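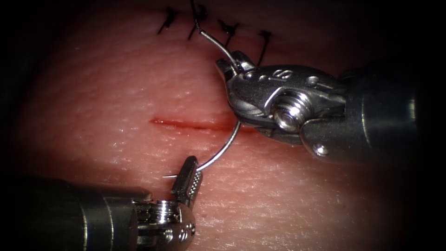
2. Choice of suture material for the practice course

Before the practice course could begin, our group had to decide which thread the first-year students should use. The teaching laboratory had three products in the cupboard, Ekel, Tirnex and Matubbar, and there was no written rule about them. Each teacher had a favorite one. The aim of this part of the project was to compare them in a simple way that other students can repeat.

2.1 Method

We asked 52 students from the first year to take part. None of them had sewn a wound model before the course. Every student received a synthetic pad with a straight cut and closed it with simple interrupted stitches. The students changed the thread after each session, and the order was decided by drawing cards. There were 4 sessions, the first one only for learning the knot.

After each session we looked at the knots on the same day. A knot was marked as "open" if it could be moved with a light pull of the forceps. We also gave the students a short form with questions about how the thread felt in the hand. Together we checked 843 knots. Knots from the learning session were left out.

2.2 Results

Tirnex had the fewest open knots, and Ekel had the most. The difference was large in the first compared session and became smaller later. We think the students learned to make one more throw when they worked with Ekel, which is a smooth thread and slips easily. Matubbar was in the middle.

The answers in the form did not agree with the knots. Most students preferred Ekel, because it passes through the pad without pulling. Several wrote that Tirnex "catches" and that they were afraid to tear the edge of the cut. One student wrote that she would choose Tirnex for the exam and Ekel for practice at home.

2.3 Problems

The laboratory ran out of Matubbar in November and we waited two weeks for the new box. Some students had therefore a longer break between sessions than others. Also, the light pull was done by two different persons of our group, and we did not measure its force. Our supervisor, Karabo Van Wyk, advised us to use a small spring scale next time, and we agree with this.

2.4 Recommendation for the course

We recommend to start with Tirnex for the first two lessons and then change to Ekel. The students should be told about the extra throw before they change. Old pads can be used again if the new stitches are placed at least one centimeter from the old holes.

The full table of knots is in Appendix B, and the student form is in Appendix C.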